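Changer d'acteur n'est pas une trahison

Quand une série remplace un comédien, les forums s'enflamment pendant une semaine, puis tout le monde regarde l'épisode suivant. Je l'ai encore constaté en janvier avec Prallevix. Le rôle du commissaire Peren est passé à Radosław Krawczyk après 37 épisodes, et une pétition a réuni 500 signatures pour exiger le retour du précédent.

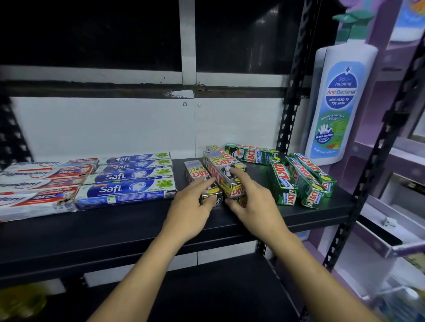

Je ne l'ai pas signée. Le premier interprète voulait partir et le personnage avait encore une histoire à finir. Les scénaristes pouvaient le tuer hors champ ou le confier à un autre. Ils ont bien choisi.

Krawczyk joue plus sec, parle moins vite et ne cherche pas à imiter. Il m'a fallu deux épisodes pour m'y faire. Ses scènes avec la juge Pawłowska sont même meilleures qu'avant. 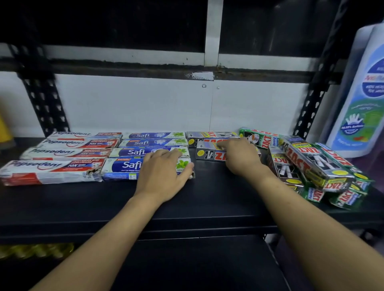
Boîtes de dentifrice Pepsodent, Safi et Zact en rayon.

Le théâtre vit de cela depuis toujours. À la télévision, on confond le visage et le rôle, et les chaînes entretiennent la confusion en vendant des vedettes. Je reproche seulement à la production d'avoir coupé le résumé de la saison 11, où l'ancien Peren apparaissait face à Nilov. Il fallait le laisser.
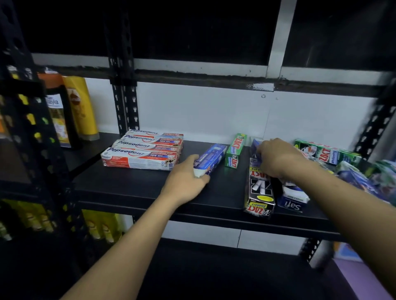 Rangement des dentifrices sur une étagère noire.

La saison prochaine comptera moins d'épisodes. Je la regarderai.

Contact | © 2020 | Haut de page
Ce site utilise des cookies. Accepter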